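4.2 Submitting a Short Film Through Oria

Use this section after you have created a filmmaker account on Oria and chosen a festival. The steps are the same for the Urau Short Film Days and for the Sasier program. 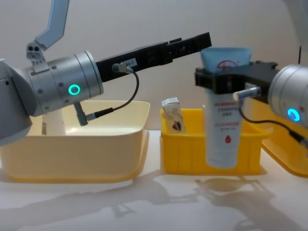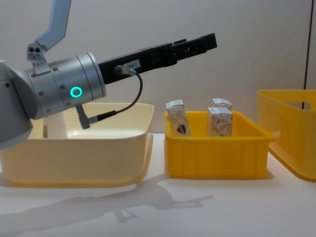

A filmmaker who entered the Sasier program in February wrote to us that the cut-off caught her out: her upload began before midnight, finished after it, and the entry was marked late. The form goes by the time the upload ends. Start the evening before if your connection is slow.

Before you start

Have the finished film, one poster image and your credit list ready. Films must run 20 minutes or less, credits included.

1. Sign in and open My Films.
2. Select New Entry, then pick the festival from the list.
3. Type the title exactly as it appears on screen in the film. If the title is not in English, add a translation in the second box.
4. Enter the director, writer and lead cast. First-time directors should check the Debut box here. It cannot be checked later.
5. Upload the film file. Leave the page open until the bar turns solid.
6. Add a synopsis of no more than 300 characters.
7. Upload 3 stills. Do not put text or laurels on them.
8. Select Preview and watch the first and last minute with sound.
9. Select Submit. A confirmation goes to the address on your account.

Note: Films sent through Kang, our distribution partner, already have credits filled in. Skip step 4, except for the Debut box.

Caution: Replacing the film file after step 9 moves the entry to the end of the screening queue. Fix small errors in the credits with Edit Details instead.

If the upload stops

Error 197 means the sound track could not be read. Export the film again with stereo sound and repeat step 5. Your title, credits and synopsis are saved as a draft.

Entry fees are covered in section 4.3.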